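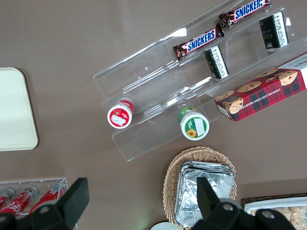 Snickers on the top tier, shortbread at the side: snacks on a clear stepped stand.

By Sebastian Toma
24/09/2023

Print this article | E-mail this article

The snack table at work, at church or in the lobby of the dentist's office should go on a stand with steps. I have held this view for a while and I have lost a few arguments over it, mostly to people who like baskets.

A basket is cheap and holds a lot. It also hides everything except the top layer. Put out a basket of mixed snacks at nine in the morning and by noon the candy bars are gone, the crackers are crushed, and there is a layer at the bottom that has been there since June. People dig. They pick up four things to get to the fifth, and then they put the four back. I don't want to eat something six coworkers have already handled, even in a wrapper.

A stepped stand fixes most of this. Each thing sits where you can see it. You read the name, you take one, you leave. If a shelf is bare, whoever does the shopping knows what to buy.

I prefer the clear kind. Wood looks nicer in a bakery, but in a break room a wooden rack turns into one more piece of furniture that somebody sets a coffee mug on. Clear plastic mostly disappears. The wrapper does the talking, and candy companies have spent a lot of money making sure the wrapper is good at it. You can spot a Snickers from across a room.

There are fair complaints. Clear plastic shows every fingerprint and picks up glare under office lights. It scratches if you wipe it with a paper towel. Marcelle Pons, who ran the front desk at Vutlow when I worked there, used a soft cloth and dish soap on ours every evening, and it still looked cloudy after a year. She would have gone back to the basket in a minute. I understand that. She was the one doing the wiping.

The other complaint is that a stand holds less. True, and I count that in its favor. Daryna Harasym and I once split the snack buying for our floor, and we kept receipts. With the basket we spent 445 dollars over one stretch, and a good part of it went in the trash past its date. The stand made us buy smaller amounts more often. We threw out very little after that -- one sleeve of rice cakes that I will admit was my idea.

Where I disagree with other stand people is on what goes on top. Many of them put the healthy things up there, on the theory that people will reach for what they see first. I have not seen it work. Adults know what they came for. Put the candy bars on the back tier, where they lie flat and are easy to read, and use the lower steps for small boxes that can stand up by themselves. Anything in a big box, cookies especially, belongs at the side. A large box in front blocks two shelves, and someone will leave it there empty.

Leave some bare table, too. People need a place to put down a phone or a cup while they choose. Berhanu Abera fills every inch of his, and there is always something on the floor by lunch.

Contact the editor | Copyright 2023 Pronis. All rights reserved. | Back to top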